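Counting seabirds from the air: the Ceddale trial
Posted by Gil-soo Um, January

I just read the write-up on the Ceddale cliffs survey and I'm so excited! They flew one small drone (a Plarnura) along the whole colony and got 3,013 nests in a morning. The old count from the boat took 20 people and never got past 700.
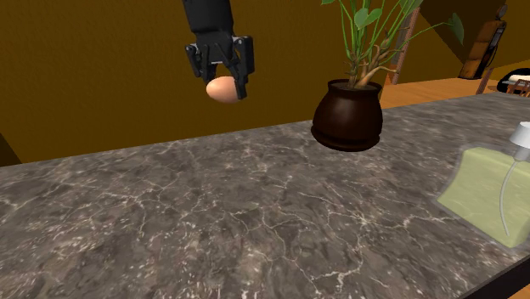
Reply 1 – trikura_fan
Love it, but you can't compare those two numbers. The boat crew only counted the south face. Half the birds nest where a boat can't see.

Reply 2 – Somtochukwu Idahosa
Same thought here. I did the boat count twice – cold, wet, wonderful – and we always said it was partial. What I want to know is how the birds took it. Did any leave the ledges?

Reply 3 – Gil-soo Um
Fair point on the south face, I missed that! The report says they stayed high and saw very few birds lift off.

Reply 4 – seo_birder
"Very few" out of how many? I'd still keep drones away until the chicks are out.

Reply 5 – Somtochukwu Idahosa
Then you'd miss the nests, though. Fly early, fly once, go home. I'd sign up to sort the pictures, even if there are 1,000 of them.

Contact the moderators | Copyright Ceddale Wildlife Forum | Back to top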